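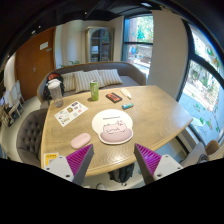
The mouse pad, the mouse, and the rest of the table's current residents

Newsletter > Around the House > Small Spaces

5 min read

I have a confession about my office, which is that it's a coffee table. I moved here in January telling myself the second bedroom would be a proper workspace with a proper desk, and then the second bedroom filled up with boxes and a bike, and I sat down on the sofa with my laptop one evening and never really got up again. So this month's item is all about working at the coffee table, because a bunch of you wrote in after the last issue to say you do the same thing (hello, fellow slouchers!) and wanted to know how to keep it from turning into a landfill.

Let's start with the cat. I love this mouse pad more than is reasonable. It says "Good morning?" across the top with a question mark, and that's exactly the level of confidence I bring to anything before ten. The sleeping pink cat is lying on the wrist rest, so you spend the day with your arm parked next to somebody who is having a much better time than you are. I went for years without a wrist rest and thought they were for people with serious keyboards. My wrist has changed its mind. At a low table your arm comes down at a funny angle, and having a bit of a bump there makes a real difference by mid-afternoon.

The mouse is pale pink too, and oval, and small enough to disappear between sofa cushions. Ask me how I know. My rule now is that it goes back beside the pad at the end of the day, even if I'm only getting up to make dinner.

Now the drinks, because half of your emails were about drinks. One reader spilled a whole smoothie into a keyboard and I felt that in my bones. I only allow things with lids on this table. There's a green can with a white lid on it toward the back, and there's my shaker bottle with the white cap, which I keep over on the left. I'm right-handed, so anything on the left is safe from the mouse arm. A plain mug with no lid gets drunk in the kitchen, standing up, like a horse. I've been strict about it and I haven't had a disaster yet - knock on oak.

The stickers are my weakness. I bought a sheet from Plerance at the street market and told myself it was for the planner, and I do use them in the planner, a little yellow one for bills and a blue one for anything I have to leave the house for. Mostly I just like having them out. I tried keeping them in a folder and forgot I owned them, so out they stay. If you're the type who can put your stickers in a drawer and remember them, I salute you.

Past that it gets messier. Phone, a little teal tube of something, a little yellow card I keep meaning to deal with. This is the stuff that creeps. It all has a job and it all has a home somewhere else in the apartment, but it migrates to whichever flat surface I happen to be sitting near. I used to do a huge clear-off every Sunday, the whole table, wipe it down, feel virtuous, and by lunchtime the next day it looked the same as before. So I quit doing that and went to 2 minutes every night. I set the timer on the stove. Trash goes first, then anything that belongs in the bathroom, and then I stop when it beeps, even if there's still something sitting there. Some nights there is! It's fine.

I did try a tray for a while, the Haritz one with the raised edge that a few of you recommended. It's a nice tray. The trouble was that it took up the exact spot where the mouse pad wants to be, and I kept shoving it around until it ended up on the floor with a plant on it. If your table is longer than mine I think it could be great. If you've got a smaller one, maybe try a shallow bowl and see how you feel.

A word about the sofa, too. People ask how my back is. My back is okay, mainly thanks to the cushions. I've got three of the striped ones, cream and gray, and the big one in the middle does most of the work. I lean it forward and sit right up against it, which brings me closer to the table and stops me from folding up like a lawn chair. The other two are there for looks and for naps. I had my eye on a fancy lumbar thing in the Riihimäki catalog but it was 300 dollars and I already own cushions, so there we are.

The backpack lives at the far left end of the sofa, black with the red top. That's on purpose. Chargers, notebook and laptop all go into it when I'm done, and then it's ready if I decide to go work at the library in Grokstead, and the table gets to be a table again for the evening. I used to hang it on a hook by the door and then leave everything out because the hook was 22 steps away. Yes, I counted. I had a deadline and was looking for things to do instead.

Next month I'm finally opening the door to that second bedroom, so send me your best box-emptying tips before then. And if you have a silly mouse pad, please write in and tell me what's on it.

Recent items
- Fitting a kitchen's worth of pans into one cabinet
- What I grew on the windowsill, and what I killed
- 50 dollars, one hallway: a makeover
- Your letters: the junk drawer issue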